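Entrenar en baños que no existen

Llevo semanas queriendo contar esto y por fin tengo resultados que enseñar. La pregunta de partida era muy sencilla: si un robot de dos brazos aprende a moverse solo en simulación, ¿cuánto importa que el decorado sea bonito? Mi apuesta era que poco. ¡Y me equivoqué bastante!

El método, al que en el grupo llamamos Myung, consiste en mantener fija la tarea (entrar en un baño público y colocar la pinza junto al borde de una puerta) y volver a sortear todo lo demás en cada episodio: materiales, luz, distancia entre paredes, inclinación de la cámara. Generamos 1.000 baños distintos y entrenamos con ellos tres políticas, cada una con un nivel de variación diferente. La idea de exagerar la inclinación fue de Esther Chege, y yo me resistí un par de reuniones porque me parecía hacerle la vida imposible a la red.

Desde la pinza se ve muy poco: los dos dedos abiertos, un trozo de suelo de bloques grises, un panel con vetas de madera y mucho negro alrededor. Con eso la política tiene que decidir hacia dónde seguir.
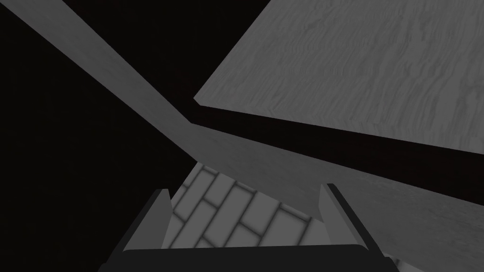 Lo que salió

La política sin variación acertaba 38 de cada 100 veces en baños nuevos. Con variación de texturas subía algo, pero el salto de verdad llegó al sumar la inclinación, y ahí pasamos de 90 (todavía me emociona escribirlo). En los baños ya vistos llegaba a 99, aunque ese número me interesa menos, porque memorizar es fácil.

También probamos a quitar una de las dos vistas. Sin la de la pinza, el brazo se acercaba bien y fallaba al final; sin la general, se perdía mucho antes de llegar a la puerta. Barker, nuestro simulador, permite repetir el mismo episodio cambiando solo eso, y me pasé un jueves entero haciéndolo.
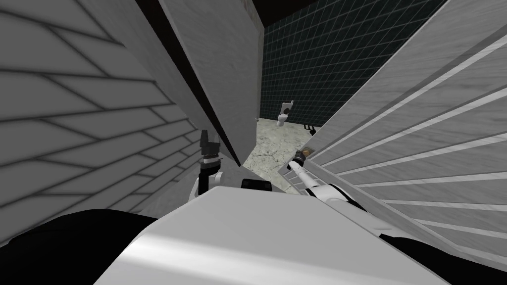
Vista general en Barker: los dos brazos, la puerta a rayas a la derecha y el inodoro al fondo.

Me queda por entender por qué las superficies jaspeadas cuestan tanto. Sospecho que el veteado se confunde con los bordes cuando pared y suelo tienen casi el mismo gris, pero de momento es una sospecha. En diciembre lo probaremos con geometrías de Trokcombe, que tienen pasillos mucho más largos, y ya iré contando por aquí.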